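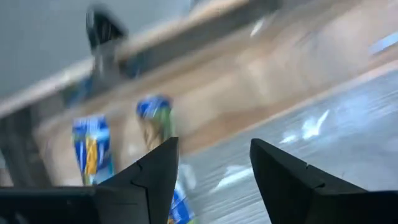
Two black gripper fingers, motion blur behind

Clodar 300 Walking Poles (pair)
Item no. 3829
In stock at Skisham, 2 to 3 days for Mekthorpe collection

Three-section poles for waterfall paths, wet steps, muddy woodland, that sort of thing. Sold as a pair. Left and right straps are marked, look for the small L and R near the buckle.

Opens out to 123 cm at the longest mark. Go past the STOP line and the section can come out in your hand, so don't. Flip locks on both joints, adjust with the little thumb wheel, no tools. If a lock slips give the wheel a quarter turn and try again.

Grip is cork with a foam bit underneath for steep climbs, when you want to hold lower down without stopping to shorten everything. Goes darker with use. Normal.

In the box:
Pair of poles
Rubber feet (fitted)
Mud baskets
Stuff sack with drawcord

Snow baskets are seperate. The Lyons ones fit, so do the older Clodar screw type. Push-on ones don't.

Rubber feet on for tarmac, boardwalk and bare rock. Off for grass and mud, metal tip does the work there. Keep the feet in your pocket, not on the wall by the car park, we sell a lot of spares.

Looking after them: pull the sections right apart after a wet walk, wipe down, leave to dry overnight before putting back togther. No oil or spray on the joints. Grit in the locks comes out with an old toothbrush.

Changed since August: wider strap, longer stuff sack. Older stock all gone now so whatever you order will be the new one. Spare parts are the same for both.

Not suitable as a tent pole. Not for ski use.

Returns: unused, with the sack, within the usual period. Muddy tips count as used, sorry. Faulty locks we swap at the Skisham counter, bring both poles please.

Spare feet, tips and straps on the Clodar parts page.

Page updated January 2, 2026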